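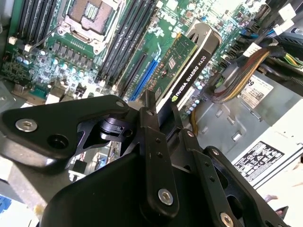
Fallport opened its teardown line to visitors in April, and the Thursday slot was given over to the Prastach cell, a disassembly and parts-sorting package sold by Jinside. The kit on offer is an arm, a two-finger gripper, a wrist camera and a parts tray. Software is licensed separately under the name Todorova.

The cell is quoted at up to 19 towers per shift, depending on model. Graphics cards, memory, processors and drives are each assigned a place in the tray, which is printed to order for the case being handled.

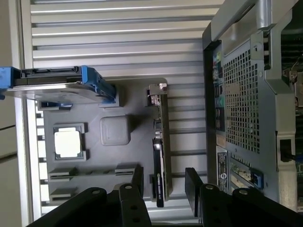
Tray changes are manual and take 3 minutes according to the data sheet. The part library lists 1165 components, mostly from business desktops. Cable connectors are not covered – the vendor treats them as an operator task, and the quote should be read with that in mind.

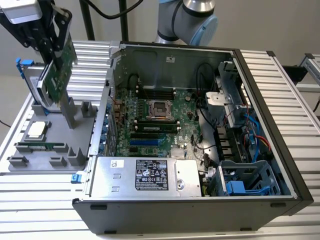
Prastach cell with expansion card in gripper, parts fixture at left of the open tower.

Open points for our review are gripper clearance next to the power supply, spare finger pricing and the log export format. Jinside will send the service terms separately.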